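Softić tables go back into use at Brarkico reading room

8 December 2022

The wooden tables at the Brarkico reading room are back in use after a refinishing job that began in August. The last of them was returned to the main floor this week, and all 16 are now open to visitors during regular hours.

The work was done by Softić, a small furniture shop that also built the shelving in the children's corner. The tops were sanded by hand and given a new clear finish. No stain was used. The reading room had asked for the wood to stay as light as possible, and the shop tested two finishes on a spare board before the first table left the building.

Tables went out a few at a time so that the room could stay open. Visitors who came in during the fall will remember the folding tables by the windows — those have now gone back into storage.

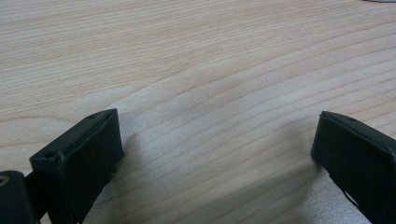

The pale wood grain of a tabletop.

The old finish had worn through in places, mostly along the front edges where people rest their arms. There were also cup rings and some ink stains. Softić said most of the marks came out with sanding, but a few deeper ones were left alone to avoid taking off too much wood. Those tables have been placed along the back wall.

The bases were not replaced. Loose joints were glued again, and every table was given new felt pads to protect the floor. The 38 chairs in the room were checked at the same time, and the wobbly ones were repaired.

The bill came to $398 per table, including pickup and delivery. The money came from the building repair budget and from the spring book sale.

Visitors are asked to use the coasters set out at the front desk and to keep wet umbrellas and bags off the tables. Drinks with lids are still allowed. Laptops are fine, but clamp-on lamps are not, as the clamps can dent the edge.

The two long tables in the Zoteck meeting room upstairs were not part of this job. They will be looked at next year. Groups that have booked the room can use it as usual, and bookings for up to 15 people can be made at the front desk or by phone.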